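Shop shelf refresh, 2026-03-23

Quick gallery from the refresh at the Caltow shop. No time to write much, sorry, captions will have to do. More when the rest of the pottery is unpacked.

Setsuko Tsuchiya picked the whites this time. All matte, no pattern, nothing shiny. Toshiko Okabe wanted blue on the front table and lost - blue comes back in September with the Kuroda bowls. The pale wood stays either way. We tried a dark cloth under the white pieces last year and every bit of lint showed, never agian.
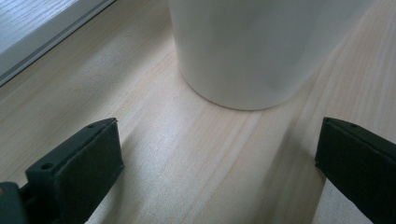 Plain white on pale wood. Soft rounded bottom edge, and all that grain.

Couple of notes becuase people keep asking at the counter.

The wood: light, long grain, no tablecloth. Please use a coaster if you are having tea with us, rings are a pain to sand out.

The whites: come in small batches, so sizes wander a bit. If you need 2 that match, ask and we'll go through the box with you. Valari order is 72 pieces, should be enough till summer. Prices on the tags, not online yet.

Marks and scuffs: damp cloth, bit of baking soda, rinse. No scouring pads on a matte finish, it leaves gray lines that don't come off.

Torilo shelf is next - baskets and linens mostly. Toshiko is doing that one so expect blue.

Old galleries still up under Shop News. Questions to Setsuko at the counter, mornings are best.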